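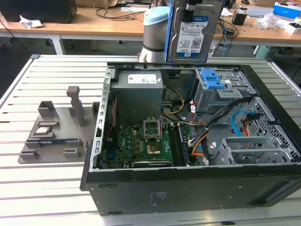 August
Posted by Lorraine Entwistle

The disassembly cell dropped a drive this week. It let go of a 1.0TB hard disk over an open case, and the drive landed on its corner next to the power supply. The case was scrap already, so no loss there, but I had my hand on the bench about a foot away.

Encarnación Esteban and I spent the afternoon going through the logs. Nuto, our control script, counts a grip as good when the fingers stop moving. On that run they stopped 3 mm too early. The gripper had caught the edge of the blue caddy and missed the drive body, and the plastic gave when the arm swung out over the bench.

We had 287 clean pulls before this one, so I had stopped watching closely. My mistake.

Changes so far: a force check after every grip, a slower lift, and a second check before the arm moves sideways. Hands stay off the rails while the arm has power. Encarnación also wants a light curtain. I've asked Grewal for a quote and expect it to be roughly 400 dollars.

The next batch stays on hold until we have run the new checks on 9 junk drives.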